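TV Production 2: Live Event Broadcasts
Handout 1, Tuesday, January 6, 2026
Broltbridge campus, notes for both sections

Who does what on an awards telecast. Read before lab.

Producer. Hired first, usually months out. Picks host, director, writers. Owns the budget and the running order. On a big show there may be 2 of them, split talent / everything else.

Director. Calls the cameras live from the truck. Doesn't book anybody. Students mix these up every year, please don't.

Stage manager. On the floor, on headset. Cues presenters, clears the wings. There's never just one.

Talent coordinator. Gets presenters from car to seat to stage. Seat fillers too.

The rundown
Every item gets a line: item number, who, where they enter, mic, playback, length, running total. Our sample is the Vunano Awards rundown, 268 lines for a show of just over 2 hours. Looks insane. Most lines are a few seconds long (walk on, sting, walk off). Mark up your copy, we use it again in week 3.

Back-timing
Start from the hard out and count backward. If the last award has to start at 9:51 and you're at item 140 at 9:02, are you heavy or light? Work it out on paper first, then the spreadsheet. Things you can drop: banter, second clip, bumper. Things you can't: commercial breaks, In Memoriam, sponsor read.

Speeches. Gebru chapter has the clearest section on this, skip the history part. Play-off music is the producer's call, the director only executes it. Winners get told the limit at the nominees lunch, then they forget.

Sets and title cards
Main stage design is a seperate lecture. For now just know the terms: drape, flat, header, practical. Drape is cheap and eats light. Light letters on dark drape read well from the back of the house, check on a monitor too.
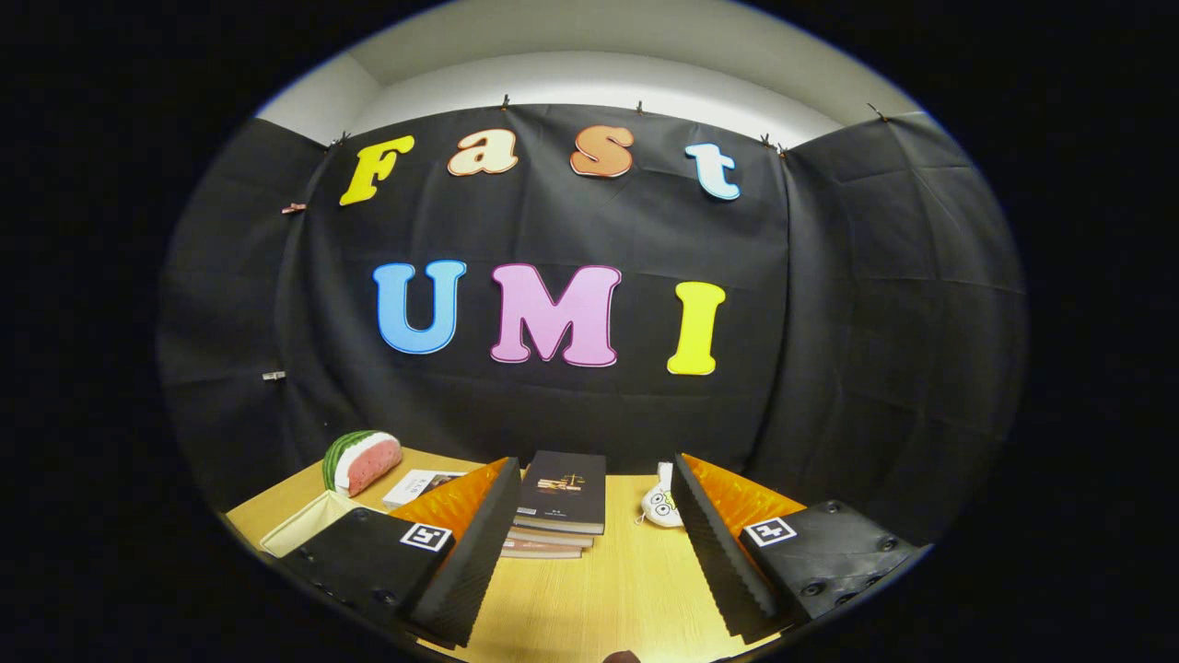
Fig. 1. Foam lettering on black drape, clipped along the top.

Due next class
Rundown for a 20 minute student awards show. Three awards, one performance, one break. Use the Busten template, not your own. Include back-time colum.
Late = half credit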